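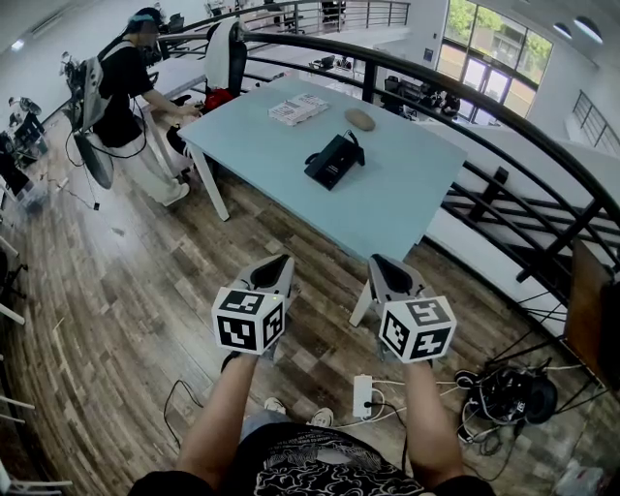 How Much Road Salt Reaches the Tam? A Term Project on Stream Chloride

25 Dec 2024
By the Stillham water group, second-year geography

The Tam runs past Pleston and then through Tusstead before it reaches the reservoir. Both towns salt their roads in winter. We wanted to know whether the salt shows up in the water after a storm, and how long it stays.

We took samples at two sites in November. The upper site is a footbridge above Pleston, where there are few paved roads. The lower site is next to the Tusstead bypass, downstream of a storm drain. At each site we filled a rinsed bottle from the middle of the stream and read the conductivity on the bank. Chloride was measured later the same day with test strips. We collected 12 samples in all, split evenly between the sites.

The upper site stayed at 35 mg/L of chloride or less the whole time. At the lower site the highest reading was 640 mg/L, taken the morning after the first icy night. Conductivity in that sample was 1302 on the meter, in microsiemens per centimeter.

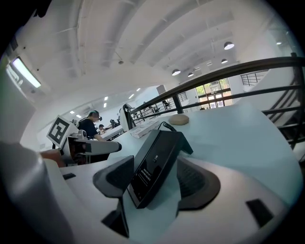
Two days later the lower site had dropped by more than half, but it never got down to the upper site's level. We think some salt is stored in the soil next to the bypass and washes out slowly. We did not test the soil, so this is only a guess.

The strips are hard to read at the high end, and two of us sometimes got different values from the same strip. When that happened we wrote down the lower one. We also missed one storm completely when the bus was not running.

If another group takes this on, they should start in October to get a baseline and add a third site between the towns.

Contact the department office | Copyright Stillham Geography | Back to top

This site uses cookies to remember your settings. Accept or manage cookies.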